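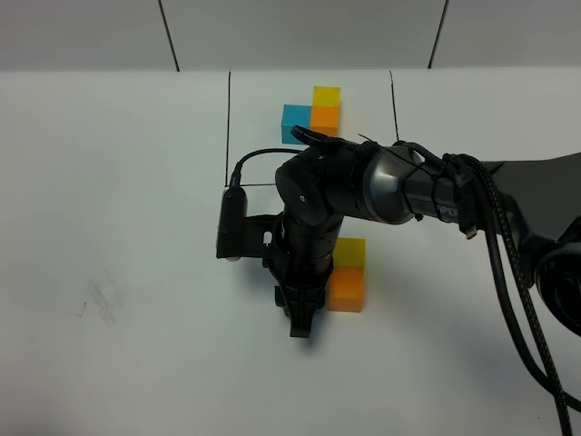
Rollis to Open Second Bakery Supply Warehouse in Groviteo

GROVITEO, 9 October 2026 – Rollis, a wholesale supplier of flour, yeast and baking ingredients, will open a second warehouse in Groviteo at the end of October. The site will serve independent bakeries on the east side of the region, which are now supplied from the company's main depot in Plumach.

Rollis currently delivers to 571 bakeries, cafes and school kitchens. Customers east of Groviteo have had one delivery a week, with orders placed two days ahead. Once the warehouse is open, they will be able to choose two delivery days and order until noon on the day before.

"Small bakeries don't have much storage," said Filippos Vasilakis, managing director of Rollis. "Many of our customers have been buying a full week of flour at once and stacking it wherever it fits. Two deliveries will let them order less each time."

The building was used by the furniture importer Tsolakis until last year. Rollis has signed a 12-year lease and has replaced the roof, the loading doors and the floor in the main hall. A chilled room for butter, fresh yeast and cream has been added on the north side.

The warehouse will employ 61 people, including drivers. Most of the positions have been filled, and 12 current employees are moving over from Plumach. Remaining openings are for night-shift loaders and one dispatcher. Applicants can ask for a form at the Plumach office.

Prices and minimum order sizes will stay the same for all customers. Account numbers will not change. Bakeries that are moving to the new delivery schedule will get a letter with their route and delivery days – those who do not want to change days can keep their current one by calling customer service before the end of the month.

The Plumach depot will remain open and will continue to handle specialty flours, packaging and all returns.

About Rollis

Rollis is a family-owned wholesaler of baking ingredients and bakery packaging. Its head office is in Plumach.

Press contact: Rollis head office, Plumach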